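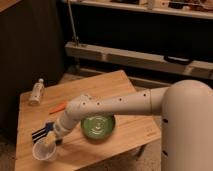 I have been meaning to write about the kitchen table for weeks, and every time I sit down to do it there is something on the table that needs moving first, so I end up washing up instead and the post never gets written. Tonight I have pushed everything to one side and made a pot of tea, and I'm going to get on with it.

Those of you who have been reading since we moved to Stenidport will remember that we ate off our laps for the whole of the first winter. The old table had gone to my cousin (too big for the new kitchen by a good hand's width, and I did measure it, more than once, hoping) and I was being fussy about what came next. I wanted real wood, fairly light, with a grain you could see, and I didn't want to be frightened of it. My mother had a beautiful table that lived under a felt pad, a plastic sheet and a cloth, and I don't think I saw the top of it more than twice before I left home.

In the end it was Nithin Kotian from the choir who told me about the second-hand place out at Holtetti, down the lane behind the garden centre. I went for a look in December, came home without anything, slept badly, and went back the next morning with the money. It was a plain rectangle, honey coloured, with one dreadful ring where somebody had put down a hot pan. I sanded that back myself over a long wet afternoon with the radio on, gave the whole top two coats of oil, and felt terribly pleased with myself for days.

What I hadn't thought about was how much a table collects. A sideboard stays more or less as you leave it, but a table seems to draw things in from every other room. Cups, mostly. We have gone over to plastic ones for everyday, the clear sort, after I lost the last of my good tumblers on the tiles in the spring, and I've grown quite fond of them. They weigh nothing, they stack, and you can see at a glance whether anybody has left an inch of squash in the bottom.

Then there are the bowls. I have a great weakness for a green bowl. I couldn't tell you where it started, but if there is one on a market stall I will find it, and I will already have a reason why it is different from the ones at home. A shallow one is best for the table, I think – wide enough for peelings when you're getting the tea ready, or a few tomatoes when you aren't. Green looks lovely against warm wood, too. I tried a white one for a while and it just looked like a bowl waiting to be put away.

Bottles are my downfall. Small ones especially, the kind that hold hand cream or a drop of something for the houseplants, and which roll off under the fruit and are not seen again until I've bought another. Nazma Khan came to stay in the summer and tidied the whole kitchen while I was at the dentist, bless her, and she lined up all my little bottles on the windowsill by height. It lasted until she left.

She did teach me her way of clearing a table, though, and I have kept that up. You start at the far corner and work towards yourself. Anything you drink from goes first, straight to the sink, then bowls and plates, then the odds and ends, and the cloth comes last of all. I always used to begin with the cloth, wiping round things and lifting them up and putting them down again, and it took twice as long. Now I can do the whole table in roughly 10 minutes, and that includes stopping to read whatever bit of post I find.

I oil it again each autumn, which is why all this is on my mind. It wants a clear day, the window open, and an old cotton rag you won't miss. Go along the grain, leave it a little while, then rub off whatever hasn't soaked in. The first year I was too generous and it stayed tacky right through the weekend – we had to carry our plates into the front room again, and it felt just like old times.

I did ask at Keane's, the hardware shop on the corner, whether I ought to be using wax on top, and got two quite different answers from the two people behind the counter. If any of you have waxed over oil on a table that gets proper daily use, do leave me a comment. The tin is still sitting on the dresser with its lid on, and I shan't open it until I've heard from somebody.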